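Setup and Upkeep of the Jirkumeck Room Cell
Student project report, automation workshop course
Written by Lộc Sầm
Course reader: Darren Haworth

1. What the project was

The Jirkumeck cell is a furnished test room in the Dương building. Two wheeled robots with two arms each do tidying work in it: they pick up litter from the carpet, put things into bins and buckets, and handle soft items. The software belongs to another group. My project was the hardware side, meaning how the cell is set up at the start of a session, what has to be looked after between sessions, and what to do when something on an arm stops working.

When I took the cell over in April there was no written procedure. People who had used it before did things from memory, and they did them in different orders. I had 64 hours of cell time for the project. Most of the first third went into finding out what was there and how it was wired. The rest went into writing the checks, trying them out, and two repairs.

In this report Unit 1 is the robot with a two-fingered gripper on the left arm and a multi-fingered hand on the right. Unit 2 has a two-fingered gripper on each arm.

2. Layout

The room has beige carpet, and the robots drive on it directly. A low white board stands on its edge and divides the floor, so each robot can have its own side. It is set up again for each arrangement of the room, and this turned out to matter more than I expected. The software group measures positions from the board. If the board is out by the width of a finger, the arm is out by the same amount, and the first thing people do is blame the arm. I lost most of an afternoon to that.

The rule now is that the board goes in first, before either robot is powered. The foot is pushed up tight, the clips are pressed down, and then I sight along the top edge from one end. If it bows I take it apart and start over. Pushing it straight with a foot does not last.

Cables come next. The units trail cables over the carpet, and a base can roll onto its own cable while backing up. I tried taping them down. The tape did not hold on carpet, and it left glue on the cable jacket that picked up lint. What I do now is lay the slack in one wide bend on the side away from the direction of travel and check it each time the base has been moved.

3. Arm setup

Each arm is sent to its home pose and checked against a mark. The marks are paint pen lines across the joints, put on after a full calibration. If the two halves of a line meet, the joint is home. If they do not, the joint is moved by hand with the brake released and someone else on the stop button, then zeroed again. Do not zero a joint with anything in the gripper. I did this once with a test block still held, and the wrist came out wrong for the rest of the session.

The tool ends are handled separately. For the gripper I close it empty and check that the pads meet along their whole length. For the hand I run each finger alone, from open to closed and back, and listen. A finger that clicks gets looked at before anything else is done.

After that the two arms have to agree with each other. On Unit 1 this is the harder part, with a gripper on one side and a hand on the other, and the two do not apply force in the same way. The gripper closes to a set width. The hand closes until the fingers meet resistance. When both are on one soft object, a small error between the arms pulls the object out of shape, and the fingers give way before the gripper does. The check I settled on is to have Unit 1 hold something round and soft between the two ends while the hand pinches a loose piece of tissue or cloth at the top edge. If the fingers can take the tissue without the object being dragged toward one side, the arms agree well enough for the work done here.
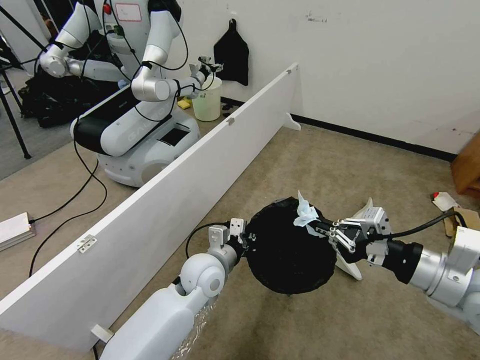
4. Cables on the arms

Each arm of Unit 1 has a black cable on the outside that runs in a loop to the tool. Both repairs in this project were to cables of this kind.

The first fault was on the right arm. The hand would drop out for a second and come back, only when the wrist was turned inward. The log showed a lost connection and nothing else. I swapped the hand controller with the spare, which made no difference and cost me a session. Then I held the plug while Haworth moved the wrist slowly, and the fault came and went as I leaned on the plug. The loop had been tied too short. At full turn it was pulling the plug partway out of its socket.

The repair was simple once that was known:

Power off and wait for the arm to settle on its brakes.
Cut the old ties. Keep the blade turned away from the jacket.
Turn the wrist by hand to the far end of its travel and hold it there.
Lay the cable with enough slack that the plug sees no pull in that position.
Tie it at the forearm, leaving the tie loose enough to slide a fingernail under.
Turn the wrist to the other end and make sure the loop does not catch on the knuckle of the arm.
Power on and run the finger check.

Too much slack is also a problem. My first attempt left a loop big enough to hook on the edge of the board when the arm came in low. I shortened it the next day.

The second fault was on a gripper of Unit 2, where the jacket had worn through at the point it rubbed on the wrist housing. The conductors were fine. I put a Floltex sleeve over the worn stretch and moved the tie so the cable no longer touches the housing there. The sleeve came from the Flallomier order, in the thinner size. The thicker one is too stiff for a wrist.

5. Routine checks

These are done at the start of a session and take 30 minutes for both units if nothing is wrong.

Stop buttons. Press and release each one with the arms powered and still. The arm must go to brakes. If it does not, the session is off.

Board and clips, as in section 2.

Floor. Pick up staples, hard plastic and anything that could get under a wheel. Soft litter stays if the task needs it.

Wheels. Lint from the carpet winds around the axles. It comes off with tweezers. I clean them after every 20 hours of driving.

Gripper pads. Wipe with a dry cloth. Alcohol makes the pads slick for a while, and then the first few grasps slip and someone changes the grip force for no good reason.

Gripper screws. Check by hand with the short driver. Do not use the powered one.

Home marks on all joints.

Cable loops, at both ends of the wrist travel.

Finger check on the hand.

That makes nine. I had a longer list at first, with joint temperatures and a full camera check in it, and when I asked other people to use it they skipped parts. The two items I took out are now done monthly.

6. Proving run

A checklist shows that the parts are in order one at a time. I also wanted one short job at the end that uses both arms at once and reaches down to the carpet, where the wrist cables get their worst bend. I picked litter into a bin. The black mesh bin goes on the open floor between the board and the nightstand. The left gripper takes a hard item and holds it over the bin, which shows whether the height is right. The right gripper goes for a paper bag at carpet level, which shows whether the low reach is right and whether the fingers close fully on something thin.

The nightstand stays in place with the telephone and remote on it. An arm that swings wide on its way down will touch them, and I would sooner find that out here than in a recorded run.

Failures in the proving run are sorted by where they happen. A miss at the bin is checked against the board position first. A miss at the carpet is checked against the home marks first. Anything that comes and goes with the wrist angle is a cable until shown otherwise.
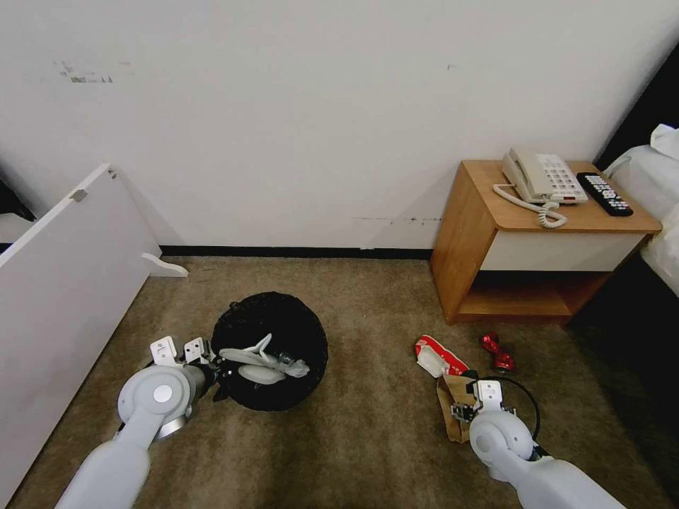 Darren Haworth wrote in his comments on the draft that the proving run was a good idea but leaned too hard on the operator's eye. He asked how two people would come to the same answer about whether a low reach was right, and suggested a gauge of some kind that could be laid on the carpet and taken away again. He also thought the cable rule at the end of section 6 was too strong, and that a loose tool flange would show the same signs.

I agree on the flange. It has been added to the cable check as a push and pull on the tool with the arm on brakes. The gauge is harder. Carpet gives under weight, and a thin plate sinks differently near the bed than in the open part of the room. I cut one from stiff card and got readings I could repeat on the open floor only. A wider plate might do better.

7. Not finished

The home marks on Unit 2 are starting to rub off and should be redone after its next full calibration.

The spare hand controller is back on the shelf but has not been tested on its own.

There is no written way to replace the gripper pads. I have not had to do it yet. The replacement pads are in the drawer with the leftover Floltex sleeve.

The tie on the Unit 2 cable should be looked at again after another month of use, with the sleeve slid back to see the jacket underneath.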